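**Keep the music room open**

The trustees of the Zorthorpe Folk Archive hold 3544 field recordings, and fewer than 40 may be heard by the public. In our view this cannot continue. Recordings made in kitchens and village halls were given freely by the players, and their families should not need a written appointment to hear them.

Mylene Ignacio has argued that open access would harm sales of new albums. We respect her concern - but the Rivera collection has been open for 13 years, and its artists still sell records. The trustees should publish a timetable by July. 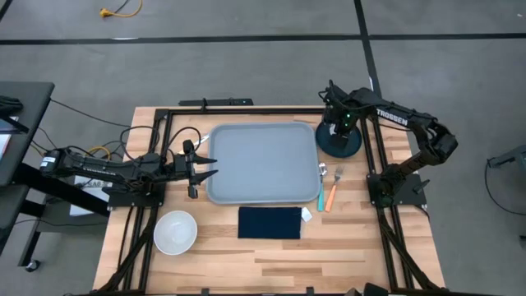
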